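Forkville steamed bun workshops return in January with 100 free places

Wan Kitchen opens bookings for its beginners' course in home steaming 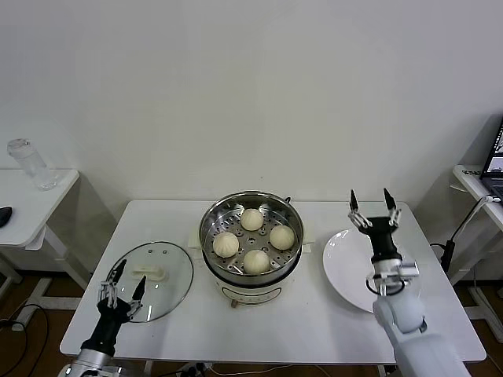

Do people need any cooking experience to take part? None at all, and the flour, fillings and equipment are all provided.

Wan Kitchen, the community cookery school in Forkville, will run its steamed bun workshops again from January. The sessions teach people to make filled buns from scratch and cook them in a small electric steamer of the kind that fits on a kitchen worktop.

Last year 488 people came to the workshops and the waiting list was closed early. This year the school has set aside 100 free places for residents of Forkville and Judley who receive help with food costs. The free places are paid for by a grant of £2000 from the Rasadis Fund.

Each session lasts three hours and starts at 10am. People work in pairs, with one steamer to each pair. They mix and knead the dough, leave it to rise, roll out the rounds and learn to pleat and twist the tops closed. The buns are steamed in batches of 4, which leaves room between them to swell.

"Most people pack the basket too full the first time they do this at home," said Meifang Yin, who leads the course. "The buns grow, they stick to each other and the sides tear when you pull them apart. We would sooner people cooked a second batch. It only takes another quarter of an hour."

The course also covers how much water to put in the base, what to do about drips from the lid, and how to freeze cooked buns and steam them again later. There are two fillings to choose from, pork with spring onion or cabbage with mushroom. A red bean filling will be added for the afternoon family sessions, which start at 2pm.

Hongjun Wan, who founded the school, said the change from large stove-top steamers to electric ones had come from the people on the course.

"They told us they had one small hob and no room for a stack of bamboo baskets," he said. "Several were cooking in shared houses. An electric steamer plugs in at the wall and goes back in the cupboard afterwards – that suits them better."

Atif Tarar of the Rasadis Fund said: "We wanted to pay for something people could carry on doing at home. Flour and yeast are cheap, and a batch of buns makes a decent lunch."

Paid places cost £18, or £12 for students and people over 65. Children aged eight and over can come to the family sessions with an adult. Anyone with a food allergy should tell the school when booking.

Bookings can be made at the front desk of Wan Kitchen or by telephone. Free places can also be requested through the Judley advice centre.

Press enquiries: Gebremedhin Tufa, Wan Kitchen, Forkville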